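Firnel Support - Ticket 3816
Subject: Table clearing routine leaves items behind
Product: Brokia tabletop arm, Prieto software
Opened: July 13, 2019
Opened by: Saturnino Paredes
Assigned to: Lucienne Delaunay
Priority: Normal
Status: Closed, with one item carried over to feature requests

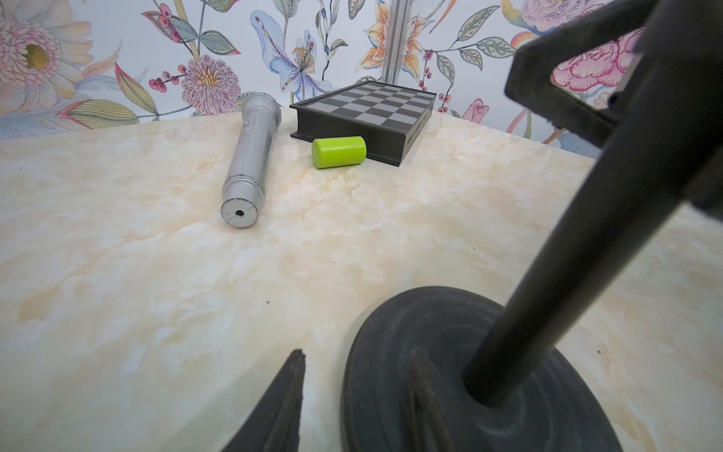
PROBLEM AS REPORTED

We're trialling the arm for tidying up at the end of the day in our activity room. The job is to pick up whatever has been left on the table and put it in the tub beside it. Small blocks and balls are fine. It has trouble with three things: the silver microphone, the folding chess box and a short green cylinder.

Microphone: the gripper closes on the handle, lifts one end and lets it slide out.
Chess box: the arm goes over, stops, backs off and reports "no grasp found".
Green cylinder: picked up if it's on its own. If it's resting against the chess box the arm skips it.

The routine then says the table is clear, with all three still on it. I'd like to know whether this is a setting I've got wrong or whether the machine can't do the job yet. Either answer is fine, but I have to tell the centre manager something before we pay for the second half of the trial.

S. Paredes

REPLY 1 - L. Delaunay

Thanks for the clear report. Please send:

1. The software build number from the About page.
2. The log from one full run with all three items on the table.
3. What the table top is made of, or at least whether it's shiny.
4. Whether the Prudia finger pads are fitted.

Don't change the grip force for now.

REPLY 2 - S. Paredes

Build 717. Log attached. The top is a cream marble pattern, glossy, and it picks up reflections from the ceiling lights. Floral wallpaper behind it, in case that matters. No pads fitted. They were in the box, but the quick start sheet called them optional so I left them in the bag.

REPLY 3 - L. Delaunay

I've been through the log. There are separate causes here.

Microphone. The arm works out the middle of the object from its outline and grips there. A handheld mic is heavier toward the head, so the grip point ends up too far down the handle. With bare fingers on a smooth metal tube it tips and slides. Fit the pads, then set Grasp Offset for that item toward the mesh end. Start at 2 cm.

Chess box. The folded box is wider than the fingers can open, and lying flat it gives them no thin edge to get hold of. Settings won't help with that.

Green cylinder. When two objects touch, build 717 often treats them as one. It sees cylinder plus box, decides the lot is too wide and skips it. Build 336 on the older branch didn't do this, but it had worse faults and I don't suggest going back. Turn on Nudge Before Grasp under Advanced. The arm will push gently at the smaller item and look again.

The wallpaper shouldn't matter as long as the work area stops at the table edge. Yours is set past it. The log shows the arm considering a grasp on what I take to be a flower. Please redraw the boundary a little inside the far edge.

REPLY 4 - S. Paredes

Done as follows.

Pads fitted.
Boundary redrawn. No more attempts on the wall.
Nudge turned on. Cylinder now separates and gets picked up most runs. Once it rolled off along the table and the arm went after it and got it, slowly.
Grasp offset at 2 cm: microphone lifted but still drooped at the head. I took it a bit further and now it holds. It does drop the mic into the tub from higher than I'd like. Is there a setting for release height?
Chess box: no change, as you said.

One more thing. The "table clear" message still comes up with the box sitting there. That bothers me more than the box does. If a person on cleanup told me the table was done and it wasn't, I'd have a word with them.

REPLY 5 - L. Delaunay

Release height is under Place, third field down. Lower it until the mic is just above the bottom of the tub, and put a folded towel in there as well.

You're right about the message. At present "clear" means there's nothing left that the arm thinks it can pick up. I've filed a request for it to list skipped items by position. No date for that. Until then, turn on Show Skipped in the run report and have staff check it.

On your first question, my own view is that it will do part of the job. Loose items that fit between the fingers, yes, once each awkward one has been set up. Flat boxes, board games and books, no, not with this gripper. Somebody will still need to walk past the table at closing. If your table is mostly board games I wouldn't pay for the second half.

REPLY 6 - S. Paredes

It's about half and half. We'll keep going until March on the craft table and do the games table by hand. Release height is fixed and the towel is in. Show Skipped works. You can close this one.

CLOSING NOTE - L. Delaunay

Closed at customer's request. Skipped-item message carried over to feature requests. Quick start sheet to be corrected: pads should be listed as required for smooth or metal items.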